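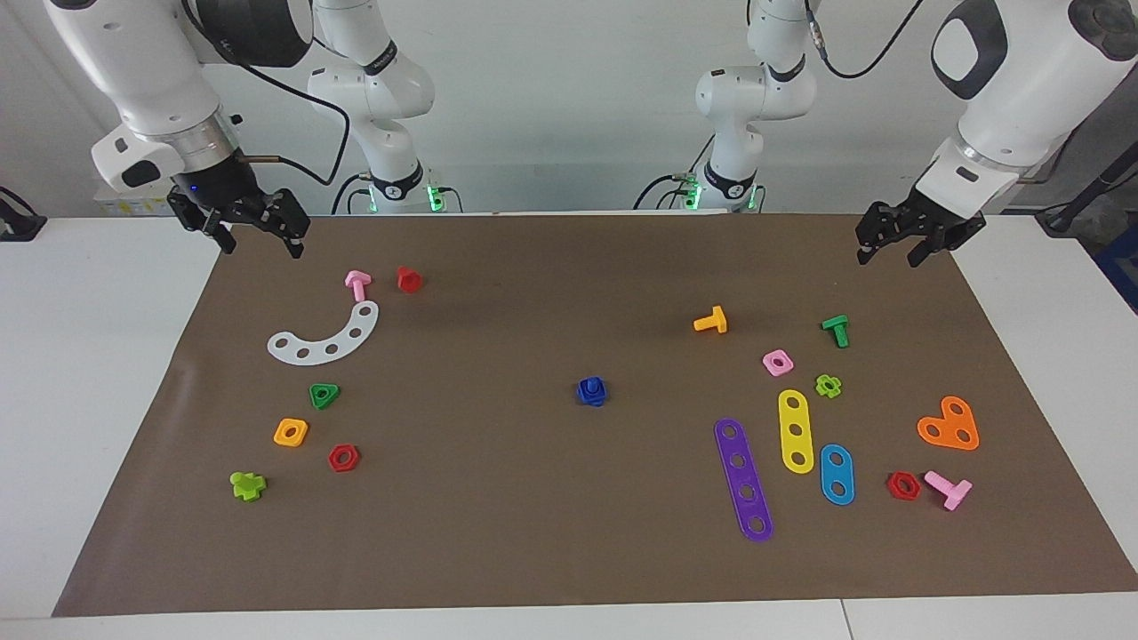 A reader in Coten writes that her set came back from the loan shelf with the nuts and bolts mixed in among the strips, and asks whether sorting by colour would be quicker. The short reply is that colour is a poor key for plastic construction parts. A blue link and a blue nut do different jobs, and a child following a plan looks for the shape first.

The Willholm toy library now sorts by function: strips and links, angled connectors, nuts, bolts. Parts are tipped on to a large mat, which stops the nuts rolling, and spread until none overlap. Strips are then graded by number of holes. Nuts stay in one group whatever their outline, square, hexagonal or lobed.

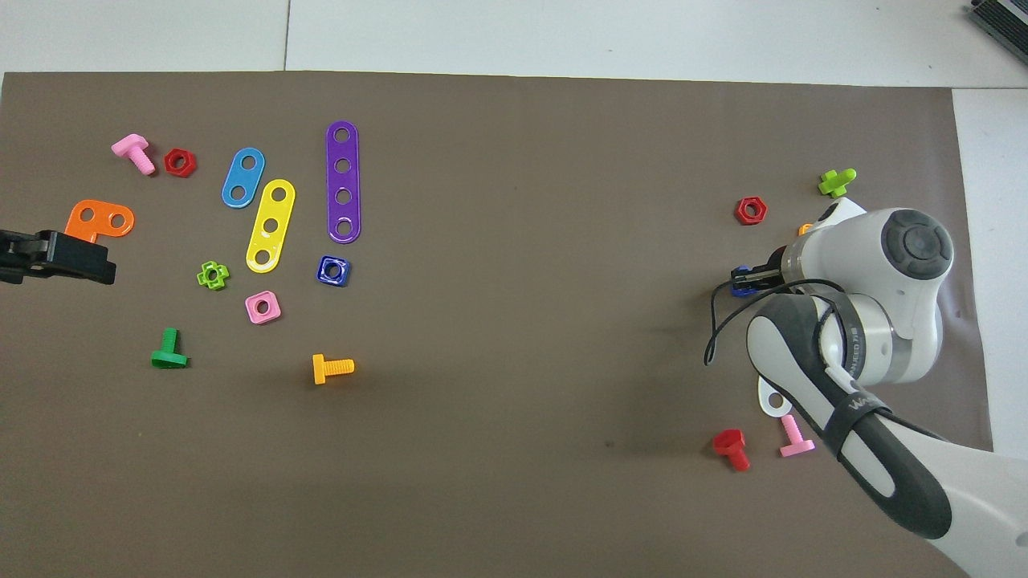

Which parts should be checked before a set goes back on the shelf? Bolts and nuts, as a set short of either cannot be built from at all. Run each nut on to a bolt by hand for 3 turns and put aside any that bind.

Lidded Skova trays have replaced the bags for sets of up to 179 parts. Larger sets stay in the Amarasinghe boxes until July. Please return trays with the lid label facing up, by 5 on Friday.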